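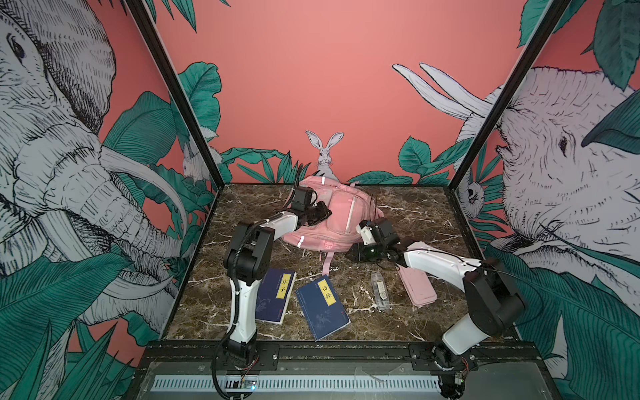
Mesa de mármol con la mochila rosa, el estuche y los libros 庄子 y 诗经.

Kwok – Grupo de mochilas y material de lectura
Acta de la reunión de mayo

Hora de comienzo: las 17:00. Lugar: la sala de la mesa de mármol.

Se lee el acta anterior y se aprueba con una corrección. En el punto de los estuches decía «redondos» y debe decir «planos».

1. Contenido de la mochila

Se discute de nuevo qué debe llevar cada mochila cuando sale hacia una familia. La propuesta que estaba escrita en la hoja era demasiado larga y varias personas piden reducirla. Después de una conversación bastante larga queda así:

– los dos libros de lectura
– el estuche plano
– una botella pequeña
– la hoja de préstamo, doblada una sola vez

Se pregunta si los libros clásicos no son difíciles para los alumnos del primer nivel. La opinión de la mayoría es que el libro se lee en casa con un adulto y que el alumno puede empezar por mirar los caracteres del título, que en la etiqueta amarilla están grandes y claros. Una asistente no está de acuerdo y pide que conste. Prefiere un libro de cuentos para el primer nivel y traerá dos títulos a la próxima reunión.

No se incluyen tijeras ni pegamento. El cuaderno queda pendiente del presupuesto.

2. Orden de guardar las cosas

El grupo ha probado varias maneras. Se acuerda que primero entran los libros, con el lomo hacia abajo y pegados a la espalda de la mochila. El estuche va delante de los libros, y la botella de pie, en un lado. La hoja de préstamo se pone al final, arriba, para que la familia la encuentre antes de sacar lo demás. Si la mochila está tumbada sobre la mesa es más fácil abrir bien la cremallera, pero los libros se deslizan hacia un lado y hay que levantarla antes de cerrar.

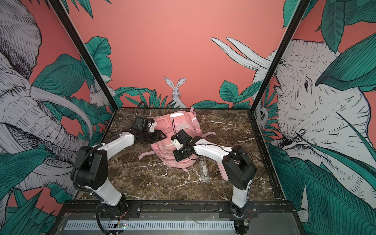 Para cerrar se pide no tirar con fuerza. En el préstamo anterior volvieron mochilas con la cremallera rota y la reparación costó 19 euros cada una, precio que al grupo le parece excesivo. Quien encuentre una cremallera dura debe apartar la mochila y escribirlo en el cuaderno de incidencias, aunque le parezca poca cosa.

Se recuerda también que las correas deben quedar recogidas. Cuando cuelgan por el borde de la mesa, alguien pasa y se las lleva con el brazo – ya ocurrió en abril.

3. Pedido y presupuesto

Skistent ofrece las mochilas en un solo tamaño y pide un mínimo de 100 unidades. El presupuesto total del curso es de unos 2000 euros y de esta cantidad hay que pagar igualmente el transporte con Fastamus. Se decide escribir a Skistent y preguntar si acepta entregar el pedido en dos partes. Sobre el color no hay acuerdo. Algunas familias han pedido que haya más de uno, y otras dicen que el rosa se ve desde lejos y así no se olvida en el autobús.

La solicitud de ayuda a Greditico está enviada y todavía no hay respuesta. Si llega antes del verano, se compra el cuaderno que falta en la lista del punto 1.

4. Sitio de las mochilas devueltas

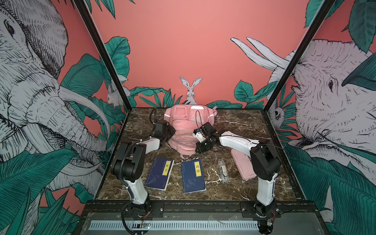
Las mochilas devueltas necesitan un sitio fijo, porque hasta ahora cada persona las deja donde puede y después se mezclan con las que están listas para salir. Se ha pensado en poner un estante, pero no se quiere hacer agujeros en las paredes pintadas. La solución que se aprueba es más sencilla: la mochila que vuelve se deja al fondo de la mesa, del lado de la pared rosa donde está dibujado el conejo blanco entre las hojas, con los bolsillos hacia arriba. Así se puede decir por teléfono «déjala donde el conejo» y todos lo entienden. Los elefantes de los lados no sirven como señal, pues hay uno a la izquierda y otro a la derecha y la gente se confundiría.

Las mochilas preparadas pasan a la caja gris del pasillo. La revisión de lo devuelto se hace el mismo día, antes de las 19:00, y consiste en vaciar todos los bolsillos, también los pequeños, y limpiar la mesa con un paño sin producto ácido.

5. Ruegos y preguntas

Se pide una lámpara mejor para el pasillo. Se pregunta si los libros se pueden forrar; se contesta que sí, con plástico transparente, sin tapar la etiqueta del título.

Una persona pregunta por la llave del armario. Está en el cajón de siempre.

Se levanta la sesión a las 18:40. Próxima reunión en junio, a la misma hora.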